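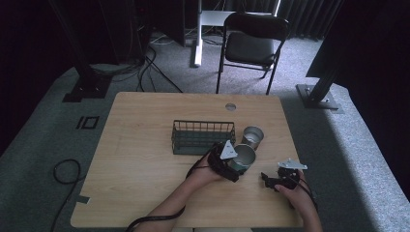

A year ago I packed the same basket all morning, and now I spend part of the week showing a machine how it's done, one member of the packing staff told the Dururen house newsletter in June. The remark has been repeated often at the company, and it sums up the early experience of Trimgate fairly well.

Trimgate is the automation program of Dururen, a company that packs and ships household goods. It covers the teaching of robot arms by the packing staff themselves, using grippers held in the hand, and the gradual move of repetitive table work to those arms. The program is run from a building known as Tabrizi. The packing line it serves is called Ivavik. As of January 3, 2026, 11 employees divide their time between Ivavik and the teaching tables.

Background

Work on the Ivavik line is varied in a way that older machines handled badly. The catalog lists 708 articles, many of them round, shiny, or open at one end, and customers combine them freely. Dururen had already automated its labels and conveyors, which left the picking up and setting down to people. An earlier plan called for outside programmers to write each movement in code. It was dropped after the packers pointed out how much of their skill lay in small corrections, such as turning the wrist a little when a can leans, that had never been written down anywhere.

How the teaching is done

A worker takes a gripper in each hand and carries out an ordinary packing task at a table. The movements are recorded and later used to train the arms. Sessions are kept short, and the same task is repeated with the goods in different places, so the arm doesn't learn a single layout by heart. The tables are kept plain. A basket and a couple of cans can be enough for a whole session, and experienced teachers get a surprising amount of variety out of them!

One of the pleasures of the method is how quickly people take to it. New teachers often squeeze too hard at first, or reach as if they still had fingertips, but most settle into a steady rhythm within a few sessions.
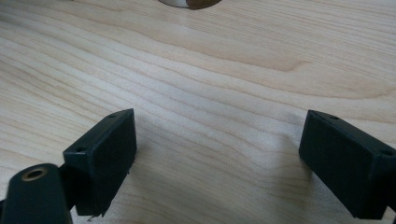
Maintenance has turned into a craft of its own at Tabrizi, and one that several packers have grown very fond of. They check the cables, tighten the screws, and keep a notebook of worn parts for each pair of grippers. The fingers are simple, boxy black blocks with small round holes along their narrow top edge, and the rounded mount next to them carries a brass-colored threaded insert. Learning the names and jobs of such parts is now included in the training of every teacher, and the notebook has already led to changes in how spare parts are ordered.

Effects on the workforce

The most visible change is in the working day. Packers used to stand at one position on Ivavik for a full shift. Under the present schedule they spend no more than four hours in a row on the line, with the rest of the shift given over to teaching, checking recordings, or repairs. Many like the change of pace, and conversation between tables is easier than it was beside the conveyor.

Three new job titles came with Trimgate: teacher, recording reviewer, and gripper mechanic. All were filled from inside the company. Reviewers watch recordings and mark the ones that should be thrown out, a task that draws directly on years of packing. A former packer can often tell from a short stretch of movement that an item was about to slip.

Some matters are still being worked out. Holding a gripper in each hand tires the forearms in a different way than packing does, and staff asked for lighter models early on. There has also been a long discussion over pay. Teachers argued that a recorded skill keeps producing value after the session is over, and Dururen agreed to a teaching supplement, though the amount remains under review. A few packers prefer the line and have stayed there full time, an option the schedule leaves open.

Recordings without goods

Part of the material shows empty grippers. Teachers record the approach to the table, the pause before a grasp, and the opening of the fingers with nothing between them. These stretches look dull to visitors, but reviewers value them highly as a record of how a careful worker waits and lines up. 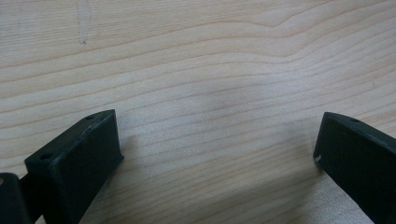
Gripper fingers standing open above a bare wooden surface.

Use on the line

Arms taught at Tabrizi handle the simpler basket orders on Ivavik. Mixed orders with fragile goods are still packed by hand. When an arm stops, the nearest packer clears the item and flags the article number, and that article goes onto the list for the next round of teaching.

See also

Hand-held gripper
Job rotation
Learning from demonstration
Order picking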